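3. Clearing the table

1. Stand the oval plate and the green tray on the back half of the table.
2. Lay the cloth flat at the front edge.
3. Put glasses cases to one side before wiping.

Caution: do not drag plates across the surface. Lift them.

Note: use a dry cloth on the metal front rail.
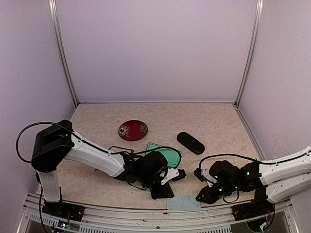

Annag MacRitchie finds that a damp cloth folded in four does the whole table, and she rinses it halfway through.

4. Hang the cloth up to dry.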